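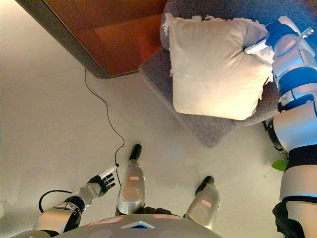

Hello, and welcome to Wernelano! I'm Mal-soon Ryu, and I look after the humanoids here, which mostly means I spend my days on my knees with a torch and a hex key. We're a small outfit in Rarnberg. We rent, set up and mend walking robots for people who want them working in ordinary rooms, with seats and rugs and cables in them.

I started the company with Brayan Cuadros, who used to fix lifts. We'd both grown tired of sending machines away for weeks over a sticky finger joint, so we got a bench, a second-hand hoist and a very patient landlord. There are five of us now.

## What a service looks like

Each robot comes in for a check after every 10 days of work. It goes up on the hoist first, so the feet hang clear, and we power it down before anyone touches a leg (I have a bruise from the one time I didn't). Then it's ankles, knees, hips, in that order. Ankles always go first because they take all the knocks, and a bit of play down there will have you chasing a fault in the hip that isn't there – ask me how I know.

Hands take the longest. We work each finger through its full travel with the power off, feeling for grit, then again with it on, listening. Brayan swears he can hear a dry joint from the kettle. After that come the head cameras. If the view has shifted even slightly, the robot will reach short or long when it goes to pick something up, so we line everything up again and have it pick up thin things, then soft things, until we're happy.

Last of all it comes down off the hoist and goes for a walk about the room. We do this in pairs where we can, as two robots sharing a corner will show up problems that one on its own never would. Mind your shins if you visit!

## Our pair

Bae and Zivport are the two we keep for ourselves. Bae is the steady one. Zivport had a new left wrist in June and is still a touch stiff when it's cold, but we're getting there.

## Coming to see us

We're open to visitors on four afternoons a month, and school groups are very welcome, up to eight at a time. Flat shoes, please, and no scarves near the hoist. If you've got a robot that limps, squeaks or won't let go of things, bring it along with its charger and whatever notes you have. We'll put the kettle on and have a look.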